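Learning a language after 50 – is a daily app enough?
Forum: Language Corner > Study Methods

Nela
Sep 23, 2018
Hello everybody. I am new in this part of the forum, so please excuse me if the question was already discussed. I am learning Portuguese for my daughter's wedding in December, because the family of her husband speaks almost no English. I do 20 minutes with an app every morning and I have not missed one day in five months. The app tells me I have learned 1074 words. I was very proud of this number until last week, when the mother of the groom telephoned me. I understood "good evening" and then nothing at all.
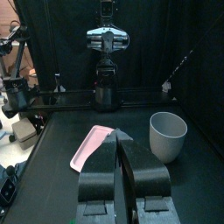

I do not think the app is bad. I can read a menu and I can write a short message if I have time to think. But when a person speaks with normal speed, the words go past me like a train that does not stop at my station. My question is: should I continue with the app and wait, or should I change everything now? I have less than three months and I work full time.

Gatudport
Change everything. I say it with respect. I live in Porto nine years now and I have met many people with a long streak and no conversation. The app asks you to recognise a word among four. A mother-in-law does not give you four choices.

What helped me was listening to the radio while cooking. In the first month I understood perhaps the weather. By the second winter I was annoyed with the football commentators, as everybody else.

Halletis
I disagree with Gatudport a little. Nela has a habit and a habit is worth a lot when you are tired from work. If she throws it away and puts radio in its place, she will hear noise for one week and then stop. I would keep 10 minutes of the app and give the other 10 to slow listening, the same short recording every day until it is boring. After that a new one.

I did it this way with Danish. I wrote a longer piece on it in our study club newsletter and I copy the beginning, the rest is mostly my complaints on Danish vowels.
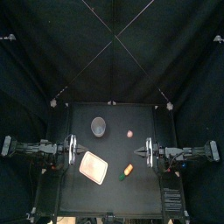 Reading time: 5 minutes

The same recording, again and again

When I started, I chose recordings that were too interesting. I wanted to know how the story ends, so I looked at the text at once, and my ears had nothing to do. Later I took a very dull recording in which a woman buys a lamp and wants to return it. I listened on the bus for two weeks and did not open the text before the fourth day. On that day I found out that I knew nearly all the words already. I simply had not known that they sound like this when they stand next to each other.

(end of quote, sorry for the length)

Nela
Thank you both. The lamp made me laugh. I think my problem is exactly this one, I know the words only when they stand alone.

Gatudport
Fine, but she has a wedding and not two years. Where is the speaking in this plan? You can listen to a lamp until December and still be silent at the table.

Ibarra
I teach evening classes (Spanish, but it is not so different) and this comes up every autumn. In my handout for new students I have some lines on it, I put them here in case they are useful. 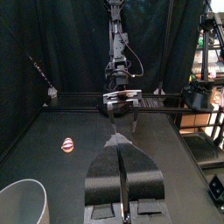 How soon should I begin to speak?
In the first week, with sentences you have prepared at home. Choose five things you will surely need to say, learn them until you do not have to think, and use them with a real person.

For Nela I would prepare: how she knows the couple (easy!), where she comes from, what she does for work, one compliment for the food and one for the dress. Then also the phrase "please say it again more slowly". My students are ashamed of this phrase and they should not be. It keeps the conversation alive.

Halletis
I like the five sentences. But I would be careful, if you say them too well, people answer you too fast. It happened to me in a bakery and I left with the wrong cake.

Gatudport
A wrong cake is still a conversation. I prefer it to a correct silence.

Flynn Ngata
I read this thread with interest as I was in a similar place with my wife's family. I will add one thing which is missing, I think. Ask the mother to telephone again. She called you once already, so she wants to talk. Agree on a fixed evening and a short time, 10 minutes is plenty, and tell her the subject before. We did it with recipes.

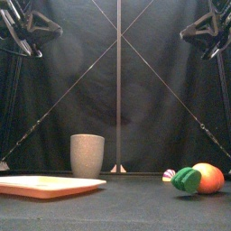 With a recipe you know more or less what must come next, so you can guess half and the guess is usually right. We started with soup, and after some weeks we were at the neighbours and their divorce. My grammar was terrible and it did not disturb anyone. I still use the wrong past tense when I am excited.

Ibarra
This is better than my class, please do not tell my students.

Nela
I wrote to her this evening. I needed 40 minutes for four sentences, but I did not use the translator. She answered with a voice message, very long, and I have listened to it three times. I understood that there is a fish. I am not sure if she cooks it or if it is the name of the restaurant – I will ask her.

Halletis
Save this message! It is your lamp.

Gatudport
And please keep the app only if you enjoy it. I will not say more on this, we do not agree and it is fine. If it is bacalhau, praise it in any case.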